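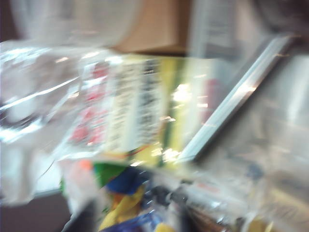

Section 4. Wrist camera: blur filter and clutter set-up

Applies to Skellent grasp logger, Wodindale bench build. Last edit 24 May 2019. Replaces the old one-page sheet, throw that out.

What this section gets you: a wrist stream where smeared frames are flagged before the grasp scorer sees them. Method is the one from the Tiedemann runs. Short version of the result: flagging beats deleting. When we deleted blurred frames the scorer lost the approach phase and guessed late. With flags kept in, it learned to wait. Numbers are in the results sheet, not repeated here.

4.1 Before you start

Arm homed, e-stop tested, Flinix node running.
Wrist camera seated, both screws snug. Cable tied back so it doesnt pull on the joint.
Overhead lights on and left on. Don't change them halfway through a batch.
Disk space checked.

CAUTION: Hands out of the work area once the arm is enabled. Rearranging items = arm disabled, every time.

4.2 Laying out the bench

1. Mix soft and hard goods. Cloths, sponges, bags, cups, boxed or bagged products, one or two round things.
2. Let items overlap. Neat rows give you nice scores that mean nothing.
3. Include clear plastic. Film and clear bottles are where the scorer fails most, glare gets read as an edge.
4. Get some printed packaging in view. Fine print is the quickest eye check for blur: if the lines of type turn into dashes, the frame should carry a flag.
5. Save the layout name in the log header. No spaces.

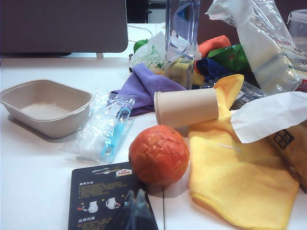 Fig. 4-1. Cluttered bench from the wrist camera. Cloths, clear film, paper cup, orange ball, printed card.

Note: print in any language is fine. The filter doesn't read it, only measures how sharp the strokes are.

Note: crinkled film is worth having twice, once over a soft item and once over something rigid. Glare behaves differently.

4.3 Setting the blur threshold

6. Open the filter panel, pick "wrist", press Load defaults.
7. Hold the arm still over the layout. Record a short still clip.
8. Run the slow sweep. Then the fast sweep. Same path both times.
9. Press Compare. You get 2 curves, still and moving. Threshold goes in the gap between them.
10. No gap? Slow sweep is too fast or the lens is dirty. Wipe lens, go back to step 7.
11. Type the value in. Default is 35, good enough for most benches. Shiny layouts usually want it higher.
12. Save. The panel does NOT save on close.

CAUTION: Don't tune on the fast sweep alone. Glare streaks lie along the motion direction and can score as sharp edges, so bad frames pass. We lost a whole batch to this.

4.4 Gripper mask

The fingers sit close to the lens and show up as straight bars or dark soft shapes. Unmasked, a finger edge can be the sharpest line in an otherwise smeared frame and the filter calls it good.

13. Open fingers fully, press Capture mask.
14. Close fingers fully, press Capture mask again.
15. Check the overlay covers both positions. Paint in any gaps by hand.
16. Redo the mask after any finger swap or camera knock.

Note: mask applies to the blur score only. The scorer still gets the full picture, leave it that way.

4.5 Test batch

17. Run the reference batch, 153 grasps, no stopping to tidy.
18. Open the flag report. Flags should bunch up during approach and retreat. Flags while the arm is parked mean the threshold is too high.
19. Spot check by eye, flagged and unflagged both. Mark disagreements with D.
20. Export, then copy the flag file into the same folder as the logs. The scorer wont look anywhere else.

4.6 If it goes wrong

Everything flagged: threshold too high, or lens cover still on.
Nothing flagged: mask not loaded. Check the header for mask=none.
Flags drift over the batch: camera working loose. Tighten, redo mask, rerun.
Compare button grayed out: one of the sweeps didnt save. Record again.
Flag times don't match the arm log: clock sync. Restart the Flinix node first, then the logger, in taht order.

Depth stream not covered by this version, goes in with the June update. Section 5 covers scorer training.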